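職場の相談ひろば > 働き方・現場の悩み > 自動化・機械化

小物の仕分けにロボットが入ることになりました。現場の人間はどう変わりますか?

投稿者:つくえのはし
2019/01/14

はじめまして。長くなりそうですが、読んでもらえるとうれしいです。

日用品の卸の倉庫で働いています。会社名は出せないので仮に、というか取引先の名前でみんな呼んでいるので「ルレル(Rulell)の倉庫」と書きますね。私がいるのは返品と小分けの班で、店から戻ってきた細かい商品を箱から出して、種類を見て、バーコードを読んで、棚に戻せるものと戻せないものに分ける仕事です。パートから始めて、今は班のまとめ役みたいなことをしています(手当はほんのちょっとです、ほんとに)。

それで、3月からこの班にアームのロボットが入ることになりました。Plarkbridgeという会社の機械で、うちの現場では「Lalla」という呼び名になるそうです。所長がつけたのか、最初からそういう名前なのかは知りません。朝礼で「Lallaさんが来ます」と言われて、私は最初、新しい派遣の方が来るんだと思っていました。ロッカーの空きまで確認したんですよ、私。

説明会では、一日2000点を目標にするという話でした。今うちの班は、人がそろっている日で2000点にちょっと届かないくらいです。つまり数だけ見たら、班がまるごといらないじゃん、という計算になりますよね。所長は「人は減らしません、別の仕事をしてもらいます」と言うんですが、その別の仕事が何なのか、聞いても「これから一緒に考えましょう」としか返ってきません。一緒に考えましょうって便利な言葉だなあと思いながら帰りました。

扱っているのは、ぶら下げ穴のついた台紙に透明の袋がくっついた商品とか、小さいチューブとか、ボトルとか、そういう細かいものばかりです。私は手で触れば、袋の中身が偏っているとか、台紙がへたっているとか、だいたいわかります。目で見るより先に指がわかる感じ。これを機械がどうやってやるのか、正直ぴんときません。 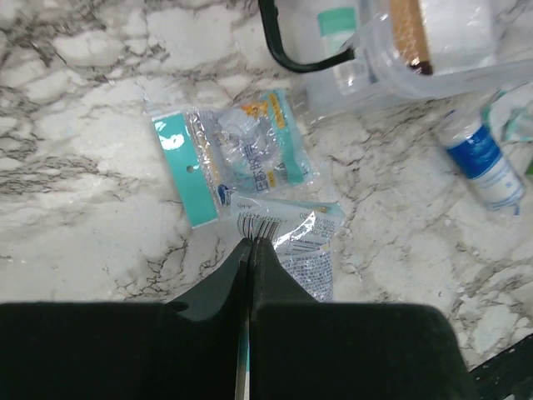
それに、台紙ものって、ラベルが裏だったり逆さだったりするんです。バーコードがどっちを向いているかなんて置いてみるまでわからないし、透明の袋は蛍光灯でぎらっと光って読み取り機が何度もピッと言ってくれない。慣れた人は無意識にちょっと傾けて光を逃がしてから読むんですが、そういうのって手順書に書いてないんですよね。今さら書けと言われても、どう書けばいいんだろう。

班の人たちの反応はばらばらです。腰が楽になるなら早く来てほしいという人もいれば、説明会のあとひと言もしゃべらなくなった人もいます。一番困っているのが「○○さん(私です)は会社側の話、聞いてるんでしょ」と言われることで、聞いてないんです、本当に。聞いてないのに聞いてる人みたいに見られるのがつらい。

聞きたいことをまとめると、こんな感じです。

・ロボットが入ったあと、人間は実際どんな仕事をすることになるのか
・まとめ役の立場で、入る前に会社に確認しておいたほうがいいこと
・班の人たちにどう話せばいいか

同じような経験をした方、よかったら教えてください。倉庫じゃなくても、工場でもお店の裏でもかまいません。

投稿者:元ピッキング十年選手

うちも入りました! アームのやつ。もう二年くらい前の話になるので、今の機械とは違うところもあると思いますが、書いてみますね。

私がいたのは化粧品と衛生用品の出荷場で、ツチヤ(Tsuchiya)という地元では割と知られた運送会社の構内でした。商品の感じはたぶんそちらとかなり近いです。台紙、袋、チューブ、透明ケース。全部つるつるするか、くしゃくしゃするか、光るか。

まず一番気になっているだろう「人はどうなるか」ですが、うちの場合、最初の三か月はむしろ人手が増えました。笑っちゃうんですけど、本当です。機械がつかめなかったものを横のカゴによけるので、そのカゴを処理する人が要る。機械の前に商品を並べる人が要る。止まったときに再開ボタンを押す人が要る。それで今までの班の仕事も半分くらい残っている。なので最初のうちは全員へとへとで、「楽になるって言ったじゃん」という空気がすごかったです。ここは覚悟しておいたほうがいいと思います。

三か月を過ぎたあたりから落ち着いて、班はだいたい三つの仕事に分かれました。

ひとつは「流し」。機械が取りやすいように商品を出してあげる係です。重なりをほぐして、袋物は平らに寝かせて。単純に見えて、上手い下手がめちゃくちゃ出ます。上手い人が流すと機械がほとんど止まらない。うちで一番上手かったのは、手が遅いと言われて肩身が狭そうにしていた人でした。丁寧だったんですよね、その人。急かされなくなって急に花開いたというか、見ていて私もうれしかったです。

次が「はじき」。機械があきらめた分を人がやります。ここに来るのは難しいものばっかりなので、一個あたりの時間は前より長いです。なのに会社が前と同じ感覚で数を見ていて、「一人あたりの点数が落ちている」と言い出したことがありました。当たり前でしょうが! 簡単なのは全部向こうが持っていってるんだから。まとめ役さんなら、ここは絶対に先に言っておいてください。はじきの担当は点数で評価しない、あるいは基準を作り直すと、紙で約束してもらうこと。口約束だと担当者が異動したら消えます。うちは消えました。

最後が「見張り」で、画面を見て、変な止まり方をしていたら業者さんに電話する係。希望者が多かったんですが、やってみると意外にしんどいです。体は楽なんだけど、ずっと待っている仕事なので眠いし、気が張る。うちは一時間で交代にしました。ずっと同じ人にやらせるのはおすすめしません。

ラベルの向きと光の話、すごくよくわかります。あの「ちょっと傾ける」、うちもみんなやっていました。で、業者さんが最初に来たとき、誰もそれを言わなかったんです。当たり前すぎて、言うほどのことだと思っていなかった。結局ひと月くらい読み取りで止まりまくってから、休憩中の雑談で「え、傾けないと読めないですよ」とぽろっと出て、業者の若い人が慌ててメモを取っていました(そのあと照明の位置を変えて、だいぶよくなりました)。

だから手順書にどう書くかは悩まなくていいと思うんです。業者さんに半日、班の横に立って見てもらうのが早いです。で、やりながら口に出す。「これは光るから傾けた」「これは中身が寄ってるから下を持った」って、ひとりごとみたいに。恥ずかしいけど二十分もすれば慣れます。

会社に確認することは、さっきの評価のほかに、

止まったときに誰が触っていいのか(勝手に手を入れるのは危ないです、これは一番先に決めてもらって)
つかみ損ねて傷んだ商品は誰の責任になるのか
夜とか休日に機械だけ動かす予定があるのか
時給や手当は変わるのか

このへんでしょうか。三つめは、うちは聞いていなくて、ある日来たらシフトの組み方が変わっていてびっくりしました。残業が減るということは手取りも減るということなので、生活に響く人はいます。私もそうでした。月に70時間減ったなんて極端な人はさすがにいませんでしたが、少しでも減ると家計にはきますよね。

私は今は別の会社なんですが、機械が嫌で辞めたわけじゃなくて引っ越しです。念のため。

投稿者:nemui_kojo

工場勤務ですけど、1000点いけば御の字じゃないですか? 2000って業者の資料の数字でしょ。うちは説明のときの数字、いまだに出たことないです。

人は減らさないって言われても、辞めた人の補充はしない、が本音だと思いますよ。うちはそうでした。気がついたら班の人数が減っていて、でも誰も切られてはいない。嘘はついてないんですよね、それ。

あと名前をつけるのはうちもやってました。最初だけです。そのうち「あれ」としか呼ばなくなります。

投稿者:さくら餅は道明寺

まとめ役の立場のことだけ、書かせてください。私は惣菜工場で盛り付けラインのリーダーをしていて、一昨年に計量と盛り付けの一部が機械になりました。業種が違うのでロボットの細かいことは上の方におまかせします(流し・はじき・見張り、うちにもそのまま当てはまるので感心しながら読みました)。

「会社側の話、聞いてるんでしょ」、私も言われました。つらいですよね。あれ、否定すればするほど怪しまれるんです。私は途中から、知っていることと知らないことを紙に書いて休憩室に貼りました。左に「決まったこと」、右に「まだ決まっていないこと」。右のほうがずっと長くて、最初はみっともないと思ったんですけど、貼ってからは疑われなくなりました。右の欄に班の人が自分で書き足すようになって、「駐輪場の場所は変わるのか」とか、そんなことまで(機械と何の関係が?と思いましたが、搬入口を広げる工事で本当に変わりました)。

それを月に一度、所長さんにあたる人に見せて、左に移せるものはありますかと聞く。ひとりで言いに行くと個人の不満みたいに聞こえてしまうのに、紙を持っていくと班の質問になるんですよ。不思議なもので、向こうも答えやすそうでした。

説明会のあとにしゃべらなくなった方のことが気になりました。うちにもいらして、私はそっとしておくのがいいと思って何も言わなかったんですが、後から聞いたら、機械の操作画面が見えるかどうかをずっと心配していたそうなんです。老眼で、字が小さいと読めないと。そんなことなら業者さんに頼めば文字を大きくできたのに、三週間もひとりで悩ませてしまいました。全員の前だと言いにくいことってあるので、短くていいから一人ずつ、箱を運びながらとかでも話せるといいのかなと思います。

それと、まとめ役の仕事自体も増えますよ。私は機械の朝の点検と業者さんとのやりとりが全部自分に来て、手当は変わらずでした。半年たってから交渉して、月に200円上がりました。200円です(笑)。交渉は始まる前にしたほうがいいです、切実に。

機械が入ってよかったこともちゃんとあります。うちは手首を痛める人がすごく減りました。私も湿布を買わなくなりました。寂しいのは、並んで作業しながらのおしゃべりが減ったことかな。持ち場が離れてしまうので。休憩をそろえてもらうようにお願いして、今はお昼だけはみんな一緒です。

投稿者:つくえのはし

みなさん、ありがとうございます! こんなに書いてもらえると思っていなくて、帰りのバスで二回読みました。

はじきの担当を点数で見ない、というのはまったく考えていませんでした。言われてみれば絶対にそうなりますよね。うちの所長、数字の表が大好きなので危ないところでした。補充しないのが本音、というのも耳が痛いけど、たぶん聞いておくべきことなので聞いてみます。

紙に書いて貼るの、明日やります。今ざっと下書きしたら、左が「3月に来る」「名前はLalla」の二つで、右が裏まで行きました。

しゃべらなくなった人とは、ちょうど明日同じ持ち場なので、台車を押しながら話してみようと思います。また進んだら書きに来ますね。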